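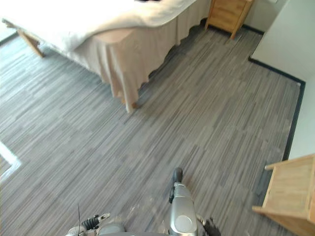

October, Saturday, 7:40 am

Natural dye bench, bath two of the madder run. Coffee first, then the scale, because last time I did it the other way around and weighed out alum into the wrong jar.

Plan for today is to redo the wool test from the Villanueva root, the coarse ground stuff, and see if I can get off that brick orange and closer to a real red. I've got 100 g of the Hallico yarn scoured and sitting in plain water overnight. Mordant was alum at 16 percent, same as the last batch, so at least that part isn't moving around on me.

8:15 - root into the pot in a nylon sock, 1000 ml jug filled and emptied 8 times to get the bath up. Tap water, not the rain barrel. Lauri Suominen swears our tap is hard enough for madder without adding chalk, and I'm going with that until the strips tell me otherwise (the strips are in the drawer with the dead batteries, Lauri, please put them back there).

9:30 - crept up too fast!! I looked away to untangle a skein and the thermometer was already past my pencil mark. Pulled it off the burner and let it drift back down. That's how you wake up the browns, and I really don't want the browns. Wrote "SLOW" on tape and stuck it to the hot plate.

10:50 - yarn in. Color on the first skein is a lovely tomato soup already, but it always looks better in the pot. The second one has a pale band where the tie was too tight. Looser figure-eights next time, and cotton string, the synthetic stuff slides.

1:20 pm - took a snip, rinsed, blotted, pinned it to the card next to the Surnthorpe sample from spring. Ours is warmer, theirs has more blue in it. I'd love to know what they rinse with. Asked once and got a very polite non-answer.

Leaving the skeins to cool in the bath until tonight. Exhaust bath goes in the lidded bucket, labeled, for the silk scraps.

To do: order more root from Tellell, clean the sieve properly, move the iron pot to its own shelf before it ruins somebody's yellow. Lightfast strips go up in the south window Monday - half covered with foil this time.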